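The Trouble With the Seven-Day Return

Landry now gives you 7 days to send something back. It used to be 100. The store calls the change "a simpler promise," and I suppose it is simpler, in the way that a locked door is simpler than an open one.

I have been reading return policies for longer than is healthy, and the pattern is old. A store opens with generous terms, wins a lot of customers who would never have bought a coat or a lamp unseen, and then decides those same customers are taking advantage. Prongate did it last year. Pulemar did it in April, with a cheerful email that put the new deadline under three paragraphs about spring colors.

The case for the change always rests on abuse. People wear the dress to the wedding and mail it back on Monday. I believe this happens. I don't believe it happens as often as the stores say, and I notice they never publish the figures. When I asked Landry how many returns it had refused as abusive, I got a coupon.

My own parcel came on day two and sat with a neighbor until day six. The clock, it seems, starts when the label is scanned at your building. Nothing on the order page told me so. I found it in the terms, which run to 2,727 words, well past the part about gift cards. 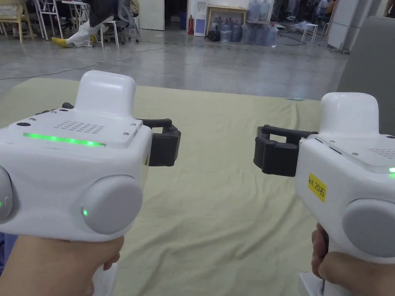

Then there is the fee. Sending back a pair of boots cost me more than shipping them here did, and the refund took so long that I had stopped checking for it. Stores say returns are expensive to handle. Fine. So are sales, and I have yet to see one advertised with a deduction for the trouble of taking my money.

Defenders say we should all buy less and choose more carefully. Maybe so, but it is a strange lecture to get from a company that emails me every morning about what I left in my cart. If Landry wants careful shoppers, it could start with a size chart that matches its shoes.

Until then I'll be buying my boots at the shop on the corner, where I can try on both feet.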